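Zu Besuch bei Welby in Emgate: Küchen zum Anfassen

Die Firma Welby plant Küchen und richtet sie ein. In Emgate unterhält sie dafür ein Haus, in dem Kochnischen und Teeküchen fertig eingerichtet stehen, so wie sie später in Wohnheimen und kleinen Büros benutzt werden. Wir waren mit 15 Leuten aus unserem Verein dort, Anmeldung war Pflicht. Die Führung dauerte zwei Stunden und kostete nichts.

Vom Bahnhof Emgate geht man zu Fuß die Hauptstraße hinunter und biegt hinter der Gärtnerei links ab. Der Eingang liegt auf der Hofseite, was auf der Einladung leider nicht stand. Zwei von uns haben erst an der Laderampe geklingelt.

Im Erdgeschoss ist das Lager für Griffe, Scharniere und Muster von Arbeitsplatten. Man darf alles in die Hand nehmen. Die Platten sind mit kleinen Schildern versehen, auf denen Stärke und Pflege stehen. Wer selbst renoviert, sollte hier mehr Zeit einplanen, unsere Gruppe war nach einer Viertelstunde schon auf der Treppe.

Oben liegen die Musterküchen, 21 insgesamt, auf drei Flure verteilt. Am meisten gesprochen wurde über die Serie Ulent. Das sind sehr schmale Zeilen für Räume, in denen bis zu 3 Personen wohnen. Die Schubladen laufen leicht, die Oberschränke hängen für meinen Geschmack zu hoch. Eine Teilnehmerin mit Rollator kam an den Spülen gut vorbei, an der Ecke vor dem Kühlschrank wurde es eng. Das wurde von der Mitarbeiterin notiert.

Danach ging es um die Frage, was bei wenig Platz auf der Arbeitsfläche stehen bleibt und was in den Schrank gehört. Bei Welby ist man der Meinung, dass Wasserkocher und Toaster draußen bleiben sollen — wer sie jeden Morgen herausräumen muss, lässt es bald sein. Einige von uns sahen das anders, vor allem wegen der Krümel.

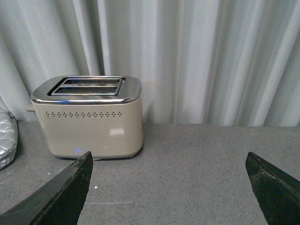 Seite 3

Der Toaster in Creme mit der verchromten Oberseite gefiel fast allen. Er hat zwei Schlitze und nimmt auf der grau gesprenkelten Platte nicht viel Platz weg. Auch der helle Faltenvorhang dahinter fand Zustimmung, wobei sofort gefragt wurde, wie man ihn wäscht. Bei 30 Grad, hieß es.

Zum Schluss gab es Kaffee im Raum Upadhyay, dazu Kuchen vom Blech. Prospekte lagen aus, Preise standen nicht darin. Auf Nachfrage bekommt man eine Liste per Post.

Die nächste Führung ist im September. Anmelden kann man sich wieder über unsere Geschäftsstelle, feste Schuhe sind wegen des Lagers erwünscht.

Stand: 2020-02-25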